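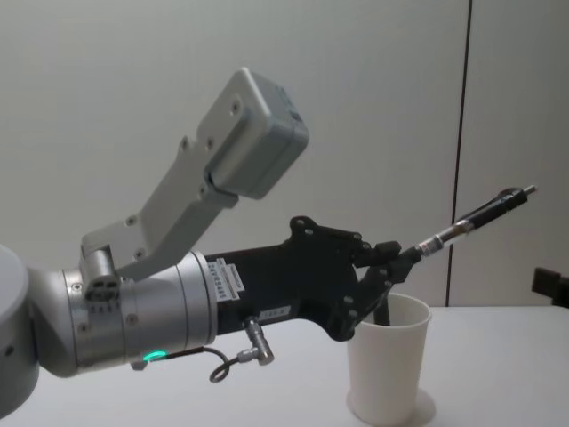
3.2 Writing tools and grip

The tools in our study were chosen from those which people already keep on their desks. We wanted slim bodies, because a thick marker changes the position of the fingers and also hides the line from the person who is writing. All pens were used on the same paper, a plain uncoated sheet from Vullwood, and the sheet was fixed to the table with tape at its 2 short sides.

Figure 4. A slim pen-like tool, mostly black, with a silver band in the middle section and a small silver tip. It is held at a diagonal.

The angle of the pen has a strong effect on the line. When the pen stands almost upright, the point scratches the paper and the ink comes in a thin, broken line. When it lies too low, the edge of the point touches the sheet and the line becomes wide on one side. For this reason we kept the diagonal hold for all the pages written with the Anano ink, and we changed only the speed. Each page had 40 short lines, written from left to right, with a pause after every line — this pause was needed so the ink could settle before the next line began.

The place of the hold is the second question. Khoo's guide for handwriting classes advises to hold the pen close to the point. In our trials a low hold gave more even letters, but a hold nearer to the middle made long curves easier to draw. We report both results in Section 4, together with the notes on the Wokus refills, which had to be changed more often than we expected.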